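The **Altero cell** is a two-station handling workcell operated by the firm Jometti at its Gadotlow site. It is used for picking and repacking soft or irregular goods, mainly cords, cables and bagged small parts. The cell is known within the company less for its output than for its written upkeep routine, which was later copied at other Jometti sites.

## Layout

The cell has two arms, each working over its own table. The tables are covered with green cloth, chosen for contrast with the black and white parts the cell usually handles. Each arm carries an articulated gripper, and a small wrist camera looks out past the fingers toward the work surface. The wrist view is used both for picking and for routine checks, so an operator can inspect the finger pads and the cloth from the control desk without walking into the cell.

Control software was supplied by Myklebust, a contractor that also wrote the first version of the calibration procedure.

## Setup

Setting up the cell from a cold start takes one operator and one assistant. The cloth is laid first. It is pulled tight and clipped at the corners, and the clips must sit outside the reach of the fingers. A loose cloth lifts with the part and changes the height of everything else on the table, a fault that accounted for many of the failed picks in the early records.

The grippers are then opened to full width and compared with a stored reference view. If either pad sits higher than its mark, the finger is rehomed. The test object is placed near the middle of the table, and ten slow picks are run before the cell is released for work. Since the revision of 20/10/2021, the test object has been a bundled power cord. The earlier test object, a foam block, was too easy to hold and did not show up worn pads.
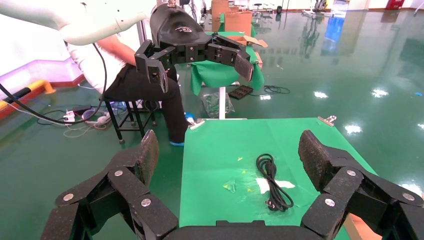

*Wrist camera view over a clipped table cloth with a coiled power cord; the second arm and its table are behind.*

The order of these steps was set by Wulan Teoh, the site's first cell engineer. Her original sheet ran to a single page and is still the basis of the current one.

## Routine care

Daily care is limited to wiping the finger pads, checking the screws on the finger segments and clearing the cloth. Scraps of tape, film and packaging collect there during a shift. They are a frequent cause of false detections, as the picking software can take a scrap of white tape for a label – or treat clear film as part of the object beneath it.

Pads are replaced every 1000 operating hours or when the texture has worn smooth, whichever comes first. Finger screws are tightened by hand with a short driver. Power tools were dropped from the procedure after two segments were cracked by overtightening.

The cloth is turned when it creases and replaced when it becomes thin. Technicians enter with shoe covers on, a rule meant to keep grit off the coated floor and out of the cable connectors.

## Repairs

The longest stoppage on record followed a broken wire in the wrist camera lead of the second arm. The fault appeared only when the arm was fully extended, and it was at first put down to software. Dario Dal Bello traced it by moving the joint by hand while watching the signal. The lead was replaced with a longer one that hangs in a free loop.

Other repairs have been minor. The maintenance log lists 904 entries for the first two years, most of them pad changes and recalibrations. Finger motor failures are rare, and a complete finger can be exchanged in about 40 minutes.

## Test record

The acceptance run took place in April, before the change of test object, and consisted of 3081 picks with the foam block. A later run with the power cord was stopped at 2679 picks, when the left pad of the first gripper began to slip. Wyn Eynon, who supervised both runs, recommended that the two results not be compared directly. The site's summary reports list them in separate tables for that reason.

## See also

- Gripper calibration
- Machine tending
- Preventive maintenance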